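Progress report to the loan fund, Berkcombe rental housing project
Prepared by Imke Böttcher

The refinancing of the Fostberg building was closed in July. The new rate is fixed for 7 years, and the lender accepted our rent roll without changes. Of the 40 apartments, 2 are vacant, and both have applications under review. 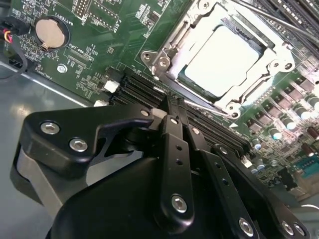
Operating costs are the weaker part of this period. Insurance went up more than we had planned, and Mr. Halvorsen is asking two other brokers for offers. We also moved the computer budget into the reserve plan, so that a part such as a motherboard with its processor and memory slots is paid from the same line as boilers and locks. Rent collection stays at 95 percent.

For the next period we ask your approval to delay the roof loan until the insurance offers are received. Anong Chuensuk will send the revised cash flow separately.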